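Plates, Bowls, Mugs: The Mixed Table at Brenusmont

Home > Galleries > Kitchen and Table

I have wanted to put up a page of our dishes for ages, and now I finally have! If you have eaten with us at Brenusmont you already know them. If you haven't, the short version is that almost nothing in our cupboards matches anything else, and I love it that way. We own nearly 80 pieces at this point, counting the saucers, and they have come in from yard sales, from the Saturday-style market out at Zumport, from people moving away, and from the secondhand shop at 649 Ocampo, where I am on first-name terms with the bargain shelf.

The gallery is small for now, and I've let myself ramble between the pictures. Click on either one to see it bigger.

THE LIGHT TABLE

We have two tables that get used for meals, and the dishes look completely different depending on which one they land on. The light one is a grayish-brown wood grain, very calm, and bright colors go wild on it. Yellow especially. I bought the pale yellow plate with no plan for it at all, just because it was sitting in a stack of white ones and looked like butter, and then I got it home and set it down and had to call everybody in to look.

Red is the other one. I was nervous about red plates. They can be a lot, and the first ones I tried (from a different shop, long gone) were so shiny they showed every fingerprint. The coral red is matte and soft and sits happily next to nearly anything. I paid 3 dollars for it and would have paid more, please don't tell the shop.
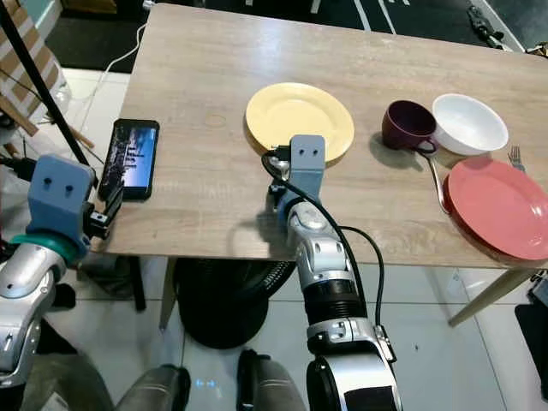
Anyway, the trick with strong colors is to give them one plain white thing to lean on. A wide-rimmed white bowl does it every time. It holds soup, it holds cereal, it holds clementines when there's no one eating soup or cereal, and it makes the yellow look more yellow and the red look more red. If you are starting a mixed set from zero, start with the white bowl! Then get a mug in something deep and dark. Ours is maroon, and it's the one people reach for first in the morning, I think because it looks as if it already has something warm in it.

Silverware I don't worry about. A spoon is a spoon. Ours are from so many different drawers that setting out a matching pair takes a serious search, and I gave that up a long time ago. I do like a spoon with a long slender handle, for getting to the bottom of a jar.

A few people have written to ask how I keep the colors from looking like a yard sale. I don't have a rule, but I do have a habit, which is to keep the really loud pieces down to 2 per setting and let everything else be quiet. Yellow and red together are plenty. Put a green patterned plate in there too and your eyes don't know where to sit down. I've done it for birthdays, though, when I wanted it to feel like a party, and it did!

THE DARK TABLE

Now the other table. I am so fond of this one. It's dark brown and glossy and it has had a hard life, with scratches and chips and little worn spots all over the top, and along the front edge the finish has given up and there's a pale, frayed strip of wood showing. I've been told more than once that I should sand it down and start over. I've been told about fillers and edge banding and a product that comes in a pen. I nodded at all of it and went on eating my lunch there.

What I like is the shine. Set a bowl down on it and you get a second, softer bowl underneath, a dark one, hanging in the varnish. It does the same thing for a mug. In the evening with the overhead light on, it's the prettiest thing in the room, chips and all.

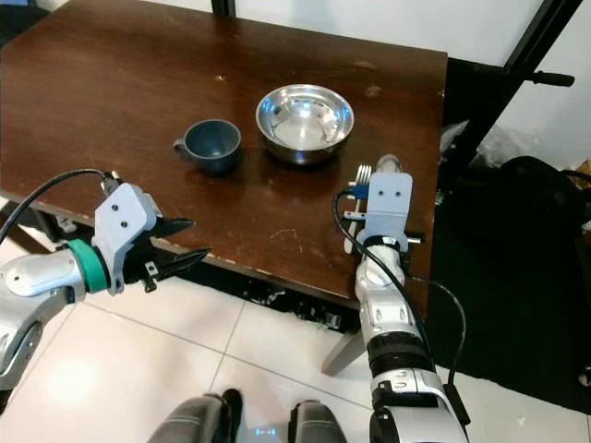
Lindy Averhoff

Steel was a late discovery for me. I grew up in a house where metal bowls were for mixing and never, ever came to the table, so the first time I put one out with salad in it I felt very daring. Now I think everybody should have one. It's round and fairly shallow, it picks up every light in the room, and on a dark table it looks like something you'd get out for company. Mine came from Poltik, a kitchen supply place that mostly sells to restaurants but will let you in to wander if you ask nicely. I asked very nicely. I came out with the bowl, a set of tongs and a cake rack, and I'd only gone along for the ride.

The slate-blue mug is the maroon one's opposite. It's matte, so it doesn't compete with the bowl next to it, and I think the two of them together are my favorite pairing in the whole cupboard — one all shine, the other with hardly any. I found it at Zumport in April, at the very back of a table of flowerpots. The seller thought it was a flowerpot too, until we both noticed the handle.

It holds a really good amount of tea. I know that isn't a thing you can see in a gallery, but it matters to me and it's my page.

THINGS THAT DIDN'T GET THEIR PICTURE TAKEN

The gravy boat. I adore the gravy boat. It's shaped like a duck if you are feeling generous, and it lives on the top shelf where I can't reach it without the step stool.

The little glass dishes, which we use for olives and for screws.

The big oval platter with the hairline crack. It still comes out for sandwiches, which weigh nothing, and then it goes right back to bed.

The whole family of saucers. There are far more of them than there are cups, and I don't understand how that happened. I've never knowingly bought a saucer. I put plants on them, and soap, and the stub of a candle, and there are still more saucers.

HOW TO START YOUR OWN

I get asked this a lot, and I'm always delighted, so here goes.

Buy one thing at a time. I know the boxes of eight are tempting, but if you bring home eight of something you've brought home a set, and then you're trying to match a set. One plate is only a plate. You can take it home and live with it for a week and see if you keep picking it.

Take a plate you already own with you to the shop. I carried the yellow one up and down the aisles at Ocampo in a tote bag for most of an afternoon, holding it up next to things. People did look at me. I came home with the perfect dish for under it and have never regretted a minute.

Pick it up before you pay for it. Run your finger all the way around the rim. A chip on the outside of a mug I can live with, but a chip where your lip goes means it's a pencil cup now.

Check the sizes against your shelves! I once bought a beautiful plate that didn't fit in any cupboard we had. It leaned against the backsplash for a year, and everybody thought it was a decoration.

And try everything on more than one surface. This is the one I feel strongly about. A plate that looks like nothing on a white counter can be gorgeous on dark wood, and the other way around. The steel bowl looks a bit cold to me on the light table, and I can't get enough of it on the dark one. If you only have one table, a cutting board or an old tray will give you the idea.

CARE, VERY BRIEFLY

The matte pieces mark more easily than the glossy ones, so I keep them out of the bottom of the sink where the forks go. Steel I dry right away with a cotton towel, otherwise it spots. The dark table gets a damp cloth and then a dry one, and I go gently along the front edge where it's rough. The light one will put up with anything.

COMING NEXT

I'd like to do a page just on bowls, and possibly one on trays, if I can get them all down off the wall without losing the hooks. If you've got a mixed table of your own I would love to see it — the odder the better. Send it in through the contact form and tell me where you found the best piece and what you paid. I always want to know what people paid.

More galleries: Jars and Lids / The Window Shelf / Aprons / Back to Kitchen and Table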